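Merrick opens short fiction list to unagented writers

Merrick will accept short story collections from writers without an agent for the first time, with the submission window opening in September. The publisher has until now taken fiction only through agents or by invitation.

Manuscripts should run to between 9 and 14 stories, of which at least 3 must be unpublished. Kirsty Ngata, who edits the list, said novellas and linked stories would be read on the same terms.

The change follows a trial for debut novels last year. It drew 1,593 submissions, of which 551 met the formatting rules and were read in full. Two were bought – Flynn Kingi's Drurkance and a second title still under contract.

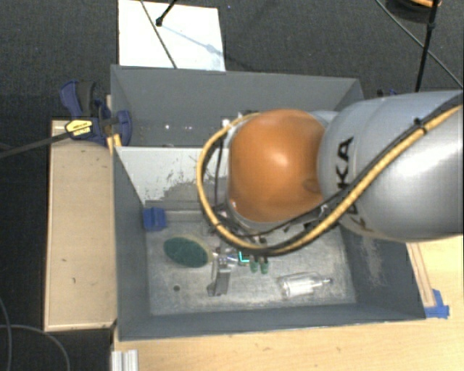

A KUKA robot arm over an open grey bin.

Each manuscript will have two readers, with Paora Tapsell deciding where they disagree. Replies are due within three months. Files must be double spaced, with the author's name on the cover sheet only.

Marites Pangilinan, whose stories have appeared in the quarterly Grondow, asked whether work published online would count as unpublished. Ngata said it would not, unless it had been posted solely to a closed workshop group.

Simultaneous submissions are allowed. There is no reading fee.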